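The Kitchen Where Dinner Never Gets Cold

The invitation to the Wanden open house promised "a working kitchen," and I skipped lunch on the strength of it. This was my mistake. The kitchen at Wanden works from early morning until the lights go off, and it has never produced a sandwich.

Wanden occupies the upper floor of a former carpet showroom in Sultau, a town with one good bakery and a parking situation. The company teaches robot arms to do housework, and it does nearly all of the teaching in simulation, on computers that hum behind a glass wall and heat the hallway nicely in November. Twice a year it opens the doors, puts out coffee, and lets the public watch a robot think about a pot.

There were plenty of us. Retired machinists, a high school physics class, a couple who had plainly come in to ask about carpet. We were given lanyards and steered to a row of folding chairs in front of a large screen. The physics class took the back row and behaved the way back rows do.

Our guide was Krum Bošković, a tall man in a cardigan who runs the kitchen program, which goes by the name Pludero. I asked what it meant. He said it was the only name on the list that the web address people hadn't already sold to somebody else.

Pludero's specialty is the stovetop. An arm gets a job to do at the range, does it or fails to, and then the whole kitchen is put back the way it was in less time than it takes to blink. Bošković's machines can get through 1,000 tries before he has finished his first coffee. My own kitchen has been through fewer than that in two decades, and it shows a good deal more wear.

"People want to see it make an omelet," he told us. "Everybody wants the omelet. I would like to see it put one thing in one pot, and then do it again with the pot turned a little."

He started the demonstration. The chairs creaked forward.

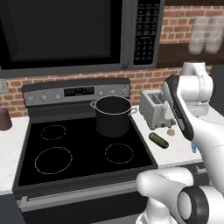
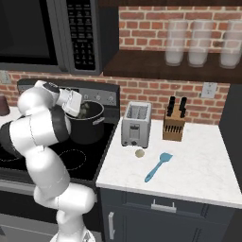
Pludero's stovetop in simulation: one white arm, one black pot, brick behind.

A reader named Mbeki, who went to the same open house and wrote to us afterward, thought the crowd was much too kind. Every tryout looks good on a screen, the letter said, and the question to ask is what happens when the pot is greasy, the handle is loose, and there's a kid in the room yelling about homework. Mbeki would have traded the whole afternoon for ten minutes with a real arm and a real sink full of dishes.

I put a version of this to Bošković on the phone, and he took it well. He has heard it from his mother. The simulated kitchen is tidier than most, he admitted, and grease is hard. Grease is, if I followed him, a career. His team changes the lighting, the weight of things and how slippery they are, so that the arm doesn't fall in love with one particular kitchen. After that they try it on hardware and find out what they forgot.

The hardware lives downstairs. We were taken there in groups, past a door still marked UNDERLAY, to see two real arms bolted to two real workbenches. One of them was switched off. The other picked up a plastic mug, held it for a while as though waiting to be told a price, and set it down 3 inches from where it was supposed to go. The physics class gave it a standing ovation. They were already standing, but the feeling was there.

What struck me was how little anyone on staff wanted to sell us anything. I've been to product launches where a toaster was introduced with fog. At Wanden a young engineer spent a quarter of an hour telling me how much trouble the rim of a pot can cause, and which angles of approach she had come to dislike personally. She drew me one on a napkin. I still have it, and I've caught myself looking at it while making soup.

On the way out there was a guest book. Somebody had written "Very educational." Somebody else had asked whether the berber was discontinued. I signed my name, returned my lanyard, and walked down to the bakery, where a man with two hands made me a ham and cheese on rye.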